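How to Register for the Sketville Household Water Testing Program

Residents who draw water from a private well may have it tested up to 3 times a year. Before collecting a sample, remove any filter from the kitchen tap and let the cold water run for three minutes. 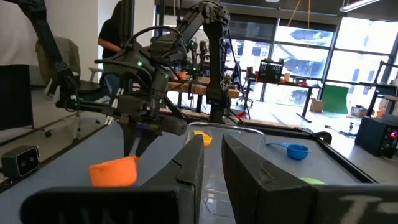 Godelieve Leemans

Fill the sterile bottle to the marked line and close it at once. Do not rinse the bottle or touch the inside of the cap. Write the well number and the time of collection on the label.

Deliver the sample to the Nieminen Street office the same day, together with Form 67. Results are sent by mail. Samples without a form cannot be accepted.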